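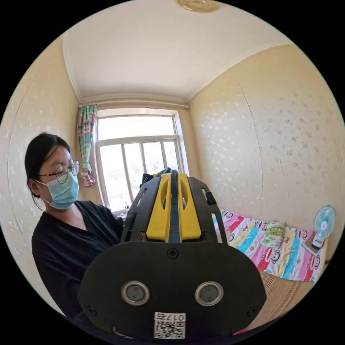

Fig. 1. Hand-held gripper, unit 017, in a bedroom.

Session 2: Budgeting for hand-held grippers

Last week covered fixed arms. Today we cost the hand-held kind, using the Baltura plan as the worked case. Baltura wanted recordings of household tasks from ordinary homes, and had to decide in November how many units to order for the following year.

What goes on the order

The gripper itself is the line everyone remembers. The unit in Fig. 1 has a black housing with two lenses, a pair of yellow finger pieces and a printed label with a QR code and a number. Treat the fingers as a consumable and give them their own line. Labels cost next to nothing, but put them in the plan too – a recording that can't be traced to a unit is hard to use later.

Then add:
Spare fingers and screws
Storage cards and a reader
Chargers, one per unit
Carry cases
Disposable masks, if your site rules ask for them
Courier costs, both ways

How many units

Start from hours of recording, then work back. Baltura planned for 138 homes with 8 units in use at any time and 2 held as spares. Small rooms take one operator at a time, so a second unit in the same home adds very little. Allow for travel and for days when a home has to be rearranged at short notice.

Comparing quotes

Hunine quoted for complete units with repairs included. Penner quoted for parts only, with assembly left to the buyer. The Penner price looked much lower until assembly time was added, and then the gap nearly closed. Always ask for delivery time in writing, and ask whether spare fingers fit older units.

For the seminar

Read the Flikov quote in the course folder and set it out under the same headings. Mark any line where you had to guess. Bring one printed copy – hand-in is at the start of the class on 8th September.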